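Last touched Sunday, April 16, 2023. Maintainer: Ya-wen Mak. If you're looking for the real-arm recordings, those are in `jara-bench`, and good luck to you.

# takutetti-sim

Simulated two-arm demonstrations for the Jara policy, all on one table with one small box.

| | |
|---|---|
| Episodes kept | 1,526 |
| Episodes recorded | 3,277 |
| Longest episode | 400 steps |
| Starting poses for the box | 54 |

The gap between the first two rows is mostly Herman and me learning to teleoperate. Rejected episodes live in `/compost` and should stay there.

## What an episode holds

- joint positions, both arms
- gripper opening, both hands
- one rendered view per step
- a task string, typed by whoever was driving (spelling varies, sorry)

Left and right mean the **robot's** left and right. Half our early bugs came from people who read this line after training.

## Known problems

- Box friction was changed in July. Older episodes slide more. Look at `friction_v` before mixing them.
- The tabletop is one plain light brown, so don't expect a policy trained here to cope with your desk.
- Patricio drives with the left arm whenever he can. The data has picked up the habit.
- Handover episodes are scarce and a bit grim.

## Start state

Both grippers empty, just over the table, box lying on its side nearer the left one. Pose varies by seed. 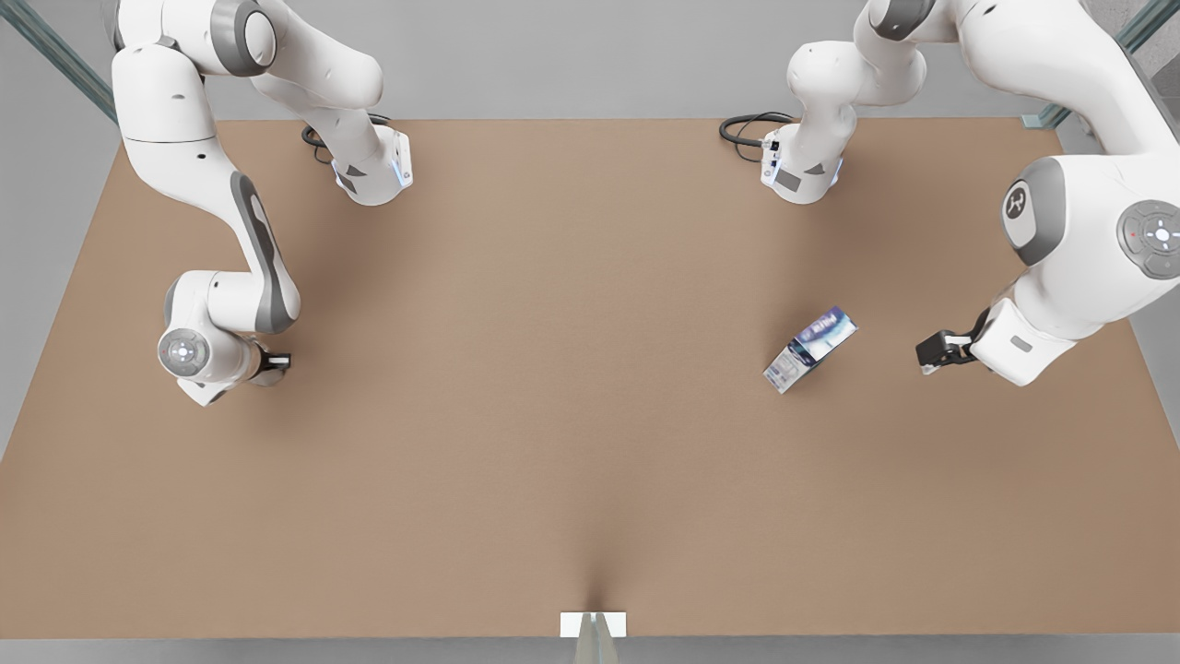 Uriel Barrientos: Can we get the failed grasps out of `/compost` as a separate split? I'd take them unlabeled. My policy only ever sees people succeed, and after its first miss it just sits there.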